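Matvii Zhuravel
9 Aug 2023

Thread on the household things we keep in the big room at Welham, and how they get sorted. A few people asked after I mentioned the shelf list.

We have a lot of ordinary stuff for a workroom. Cups, lamps, vases, fake flowers, bottles, sponges, tape. It comes from thrift stores in Limville, from people's kitchens, and from one closing sale where I bought more than I planned to.

The room is 770 square feet and most of the floor goes to desks. So the household things live on one set of shelves and whatever table is in use that day.

The mix is meant to look like a table at somebody's house after a busy morning. Tall things, flat things, things that roll. I try to get one of each out before adding a second of anything.

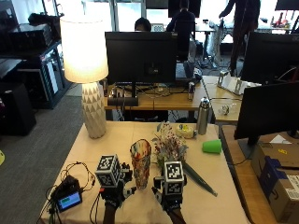 Painted vase up front, flowers and umbrella behind it, lamp on the left.

The vase is the piece people ask about most. Orange, blue, red and white. It cost $7 at the church sale on the Limville road and I have never found a maker's mark on it. If anyone knows the pattern, I'd like to hear.

It narrows a bit toward the bottom, so I don't stand it near a table edge. A cup of dry rice inside helps if you have a vase like this at home and a cat.

The lamp has a white drum shade and a white base with raised triangles. We had two. The other one lost its switch in the spring and I still have the shade if someone wants it.

I leave the lamp on when the table is set. The ceiling lights are harsh and everything pale goes flat under them.

The umbrella goes out closed. It is long, so it takes up more table than you'd think. It also catches on cables when you pull it toward you. Pick it up from the middle.

Green cup: usually found on its side. It's light, and any sleeve will tip it. I've stopped standing it back up every time I walk past.

About the tablecloth. I like a plain light one. Patterned cloth hides small items, and I lost a jar lid for a whole week on the old striped one. Beige shows crumbs, but crumbs are easy. 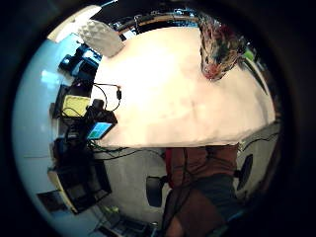
Photo: Welham workroom / M. Zhuravel

White surfaces get smudged quickly. We wipe with warm water and one drop of dish soap, then a dry cloth. Spray cleaner left streaks, and the room smelled of lemon until evening.

Someone asked what we do with sponges. Kitchen ones that have been used get thrown out. New ones go in the bin marked SOFT along with the foam and the dishcloths. Soft things should be stored dry and on the top shelf, away from anything with a lid that leaks.

Anything patterned, like scarves and table runners, gets folded with the pattern facing out. Otherwise you end up opening all of them to find the one you want.

On the shelf list. I started it on paper, then moved it to Drokeo, which is a small inventory app Abubakar was already using for his garage. It prints labels and it lets you attach a note to an item. That's all I need from it.

The list has 1338 lines. That sounds like a lot but it includes every fork.

I do not recommend listing every fork. If I started over, I'd enter "forks, box" and move on.

What I would keep is the notes field. "Handle loose." "Lid belongs to the other jar." "Sheds petals." Those save more time than the item names do.

Speaking of petals. Artificial flowers are the hardest thing on the list to look after. The heads pull off the stems, the leaves trap dust, and the bunches tangle if you put them in a box together.

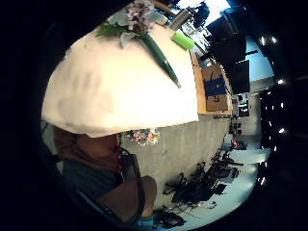

Pale flowers up top, and a pile of pink, orange, white and green ones on the floor.

I sort flowers by color first and by stem length second. Abubakar does it the other way around. His way is faster when you're filling a vase, mine is faster when you're putting things back. We haven't settled it.

To clean them: put the bunch head down in a paper bag with a handful of salt, close the bag, shake it for a minute. Shake the salt off outside. It works on cloth petals. On plastic ones a damp rag is better.

Loose heads go back on with a dot of craft glue. Let them sit overnight. Hot glue is quicker but it leaves threads everywhere and the white petals show it.

Don't store them standing in a tall vase between uses, even though it looks nice. The stems take on a lean. Flat in a long box, one layer, tissue between bunches.

Cardboard boxes are fine for all this. I tried clear plastic tubs and they cracked at the corners in the cold. Old shipping boxes are free and you can write on them. Leave the original label on, and put yours on the other side so you can tell the boxes apart from both ends of the shelf.

A reply asks if I take donations. Yes, small ones. Most useful right now: cups without handles, tins with lids that fit, a tea kettle, and one more table lamp with a pale shade.

Not needed: mugs. Please, no more mugs. The mug shelf is full and there is a second mug shelf.

Also not needed: real plants. We had a fern. It sat too far from the window and I felt bad about it every day until Abubakar took it home. It's doing well there.

If you're dropping things off, leave them by the side door with your name on the bag. I log new items at the end of the day and I like to write down where each one came from.

Next big sort is in September. I want to thin out the bottles and get the tape rolls into one drawer. I'll add to this thread when it's done.

One correction to a post higher up: the church sale is on the old Limville road, past the feed store. The new road doesn't go there.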